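Larch canker (the entry I kept promising to write)

Larch canker is a fungal disease of larch trees, and I've been walking past it for most of my life without knowing its name. Foresters in the hills above Zirnau call it "cellar rot," after the Cellar, a damp north-facing hollow where it was first written down. The note is from 1812, in a woodcutter's account book, and it's one line long: the larches in the Cellar are weeping and the wood is no good. I love that line!

Signs. Look for sunken, flattened patches on the trunk or branches, usually with a dead twig right in the middle. Resin runs down from the edges and dries into a whitish crust. In damp weather you'll find tiny cups on the dead bark, pale around the rim and orange inside (bring a hand lens, they're easy to miss). The tree tries to grow around the wound, so an old canker can leave the stem swollen on one side and dented on the other. Young trees can be girdled and killed. Big ones mostly live with it, though the lumber loses a lot of its value.

Spread. The spores travel on the wind and get in through dead shoots and small wounds. Late frost is the great helper. A stand that gets nipped just after the new needles come out is in for trouble, and so is anything planted too close together where the air doesn't move. The Cellar has both problems, poor thing.

Which larches get it. European larch is the one to worry about, and seed from high mountain sources tends to do worst when it's brought down to lower, wetter ground. Japanese larch holds up much better. The hybrid falls somewhere between, usually closer to the Japanese parent. At Gullell, two valleys over, Raymonde Petrenko set out 4 plots of mixed larch and walked them every January when the resin shows up well against the gray bark. Her tally for the worst plot was 49 cankered stems, all of them European. I've been through her notebooks twice and the handwriting is a trial, but the maps are beautiful.

Management. There's no spray worth the money in a forest. What people do is choose better stock, stay out of frost pockets, space the trees generously and take the worst stems out at the first thinning. Pruning dead lower branches in dry weather may help on a small lot. On the Petek side of the ridge they gave up on European larch altogether and went over to Douglas-fir, and I still think that was hasty, because roughly half of that slope never sees a hard late frost.

Not to be confused with. Larch dieback caused by Phytophthora ramorum also makes the bark bleed, but it kills whole crowns fast and needs reporting to your state forestry office. Squirrel damage leaves tooth marks. Plain frost crack is a long vertical split with no cups on it.

See also: Douglas-fir; Frost pocket; Thinning; Zirnau, forests of.

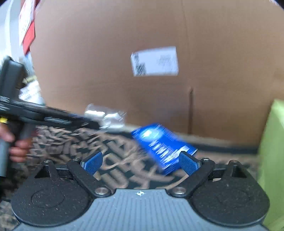 Vol. 2, No. 4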